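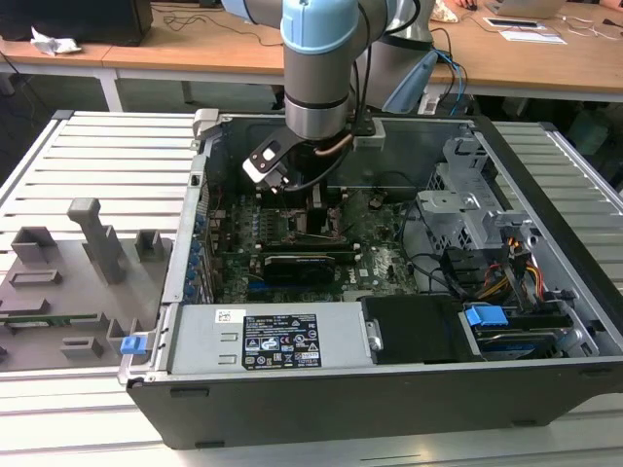
**Tevier, Thursday, September 1, 2022** – I went to the Andura open day expecting to be sold something, and I was. The something is a desktop repair cell called Plulleo: one robot arm, a slatted aluminum table, a printed fixture plate and the software that ties it together. The asking price is 3,183 a month on a lease. I run a small refurbishing shop, so I'm the customer they want, and I stayed for two full demos.

The job was an ordinary black tower on its side with the panel off. Gualtiero Barbieri, who gave the talk, called it "a typical office machine." Fine, but it was a friendly one. Blue clips down the expansion slots, a bright blue handle on the drive, everything made to come apart without much of a fight. Half of what lands on my bench has stripped screws and a graphics card held in by dust and hope. I asked to see one of those. There wasn't one.

What I liked: the arm got its gripper down into the case, close to the processor area, with a copper-colored pipe right next to it, and I never saw it bump anything. That's a tight spot even for fingers. Moves were smooth and quieter than I expected.

What I didn't like: the pace. The first demo took 17 minutes to pull one memory stick and one drive. Vittoria Fontana, my lead tech, would have had both out before the coffee was poured. Barbieri's answer was that the arm doesn't get tired – true, but it does get stuck, and both times I watched, somebody walked over from the laptop to restart it.

The fixture plate is the part I'd look at hardest. It's gray 3D-printed stuff, a tall post with an angled top and a bunch of raised holders and slots. Good idea. But a different case layout may need a different plate, and Andura sells extra plates at 428 each. Agata Mazza from their sales side said most shops "settle on a few." My shop doesn't get to settle on anything. We take what comes in.

Cable work wasn't shown at all. The bundle of yellow, red and black wires by the drive bay is where my people lose the most time, and when I brought it up I was told August had been "a busy month for the software team."

Rating: 2 out of 5. I'd go back if they let me bring my own tower.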